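1/19/19

Slept badly, up before the alarm. Did 37 emails and then the Lorura invoice, so the living room had to wait until after lunch. Candy wrappers all over the glass table again.
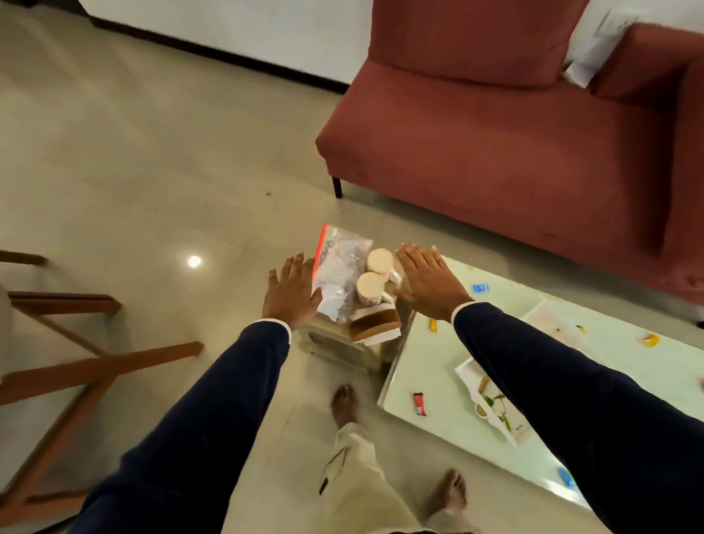 Side table and glass table, with the paper cups.

The snacks go on the white tray. Two Tedhe Medhe, the salted peanuts and the Aloo Bhujia Sev stand up at the far end, and the paper cups sit in front of them. I like the packets upright so the names show. The stirrer can lie along the side.

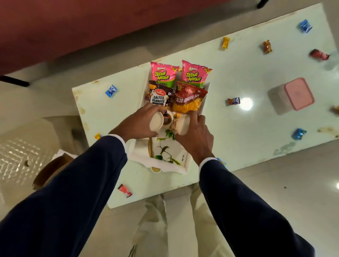 Napkins

The brown woven holder is too small for the stack I bought at Juvstead. Pull on a few and the rest crumple.
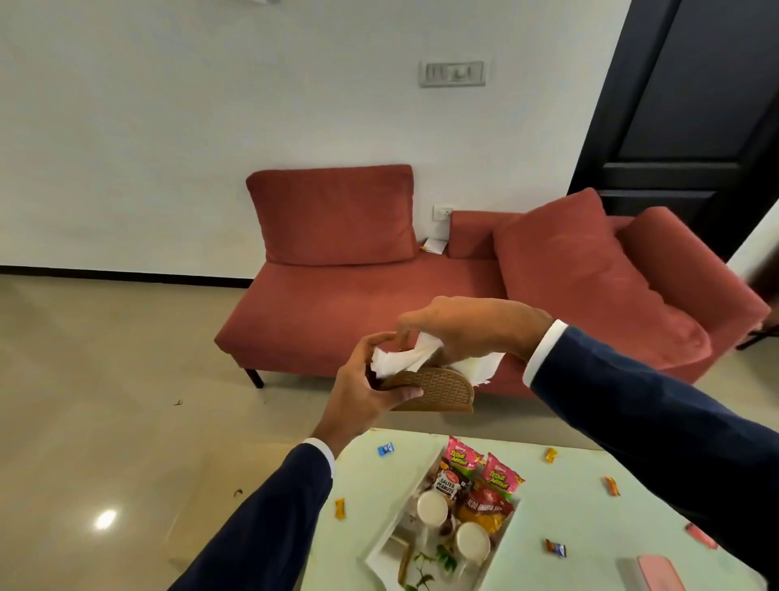 I should get a bigger one in April when the Girnico sale is on, if I remember. Floor still needs a sweep over by the sofa. Paid the electric, 132. Bed by 10.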